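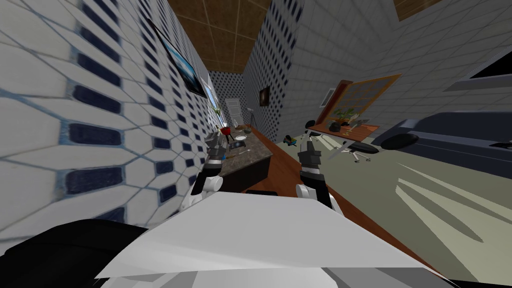 I moved out of the flat on Urncombe Road in November, after eight years, and I have been putting off writing about it. The rent had gone up by £261 a month and the new place is three streets from my job, so the decision was easy enough. The packing was slow. I have kept a list of what I want from a room since I was a student, and it has hardly changed: a window with a wooden frame and small panes, a plant near the bottom of it, a picture or two on the wall. The new flat has the window. The plant is still at my sister's.

Books were the worst part. I gave away three boxes and then bought two of the titles back from the same charity shop, which my sister thinks is funny. The piano stool went to a neighbour. I had no piano, and I can't remember where the stool came from.

The landlord kept part of the deposit for a mark on the kitchen worktop that was there in 2000, as far as I know. I sent photos and a polite letter. I have not heard back – I will give it until the end of next month.

What I miss is the noise of the bakery starting up before it was light. I used to complain about it. The new street is quiet until the bins go out, and I sleep through most mornings now.

Post is still going to the old address, mostly catalogues. If you have written to me there, please send it again. The kettle is unpacked and there are two chairs, so visitors are welcome from next week.

22/02/2025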